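A thread about a wooden board and the small blocks which live on it. I promised it in April to two people and now it is finally written. 1/17

The blocks came first. They are plastic, small, in simple shapes: cylinders, stars, and so on. I like them very much because they stand by themselves and you can move them with one finger. 2/17

For a long time I kept them on a tray with a shiny white surface. It was not a good place. The blocks slid when I only touched the tray, and in the evening the lamp made a big bright spot exactly where I wanted to look. 3/17

So I went to Bralley on a Wednesday, to the wood yard of Barros. They have a shelf near the door with pieces left from bigger orders. The price is written on each piece with pencil. Mine was 15. 4/17

I wanted something pale and quiet. Dark wood is beautiful, but the red shapes become heavy on it and the green ones almost disappear. On pale wood every color is easy to see, also late in the day. 5/17

Rui Aguiar, who sold it to me, showed me another piece without any knot for the same money. I looked at both for a long time and took the one with the knot. He said most people choose the other way. 6/17

Sanding: I did the first pass with coarse paper and it was too coarse, I must admit. There were scratches across the grain and I needed the whole next evening to remove them. If your board is already flat, please begin with a finer one. 7/17

After this I used the Fleker oil, one thin coat, and wiped it after 30 minutes. I did not want a second coat. A very smooth surface brings back the old problem of the tray, and the blocks should stay where you put them. 8/17 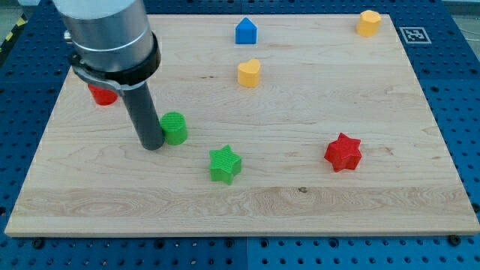
The board with seven blocks on it. Look for the small dark knot in the wide band of grain.

The grain is the part I enjoy the most. It has fine wavy lines almost everywhere, and then this broader streaky band which goes from the left side to the right side. I call it the river. My niece also calls it the river now, and she has rules about who may cross. 9/17

About the stars, for those who asked: the green one has five points and the red one has six. They are not the same shape in two colors. I had them in my box for weeks before I noticed it myself. 10/17

The tops are not smooth. On the green star you can see very fine ridges, all parallel. I tried to sand one of my spare pieces to make it flat, and it became gray and sad. Leave the ridges as they are. They are also nice under the finger. 11/17

Gemma Tindall asked me what is the purpose of all this. Mostly it is sorting. First by color, then by shape, and then my niece makes a third way which she does not explain. With the stars she always argues: should five points and six points be in one family? 12/17

We have a second game. One person closes the eyes, the other person moves one block a little. Then you must say which one. The knot helps a lot, because it is a fixed point and you can remember "the star was above the knot." On the white tray this game was nearly impossible. 13/17

I have more blocks than you see, 108 if my list is correct. Please do not put all of them on the board together! I tried it once and it was only noise. With a few you see the distances between them, and this is what makes it pleasant. 14/17

For keeping: the blocks go in a cloth bag from Gindari, with a string. The board stands on its long side behind the cupboard, never flat under other things. I did leave a pile of books on the last board for one summer and it was not straight anymore. 15/17

Cleaning is a dry cloth, and for sticky fingers a cloth which is a little damp, then dry again at once. The plastic I wash in a bowl with dish soap. Do not forget to dry the points of the stars, the water stays there and makes small marks on the wood. 16/17

What I would still change: the edges. I only broke them a little with sandpaper and I think they should be rounder for small hands. I will do this next when I have the paper and a free evening. If somebody knows how to round the end grain without making it fuzzy, please write me, I have tried it on a scrap piece two times and both are ugly. 17/17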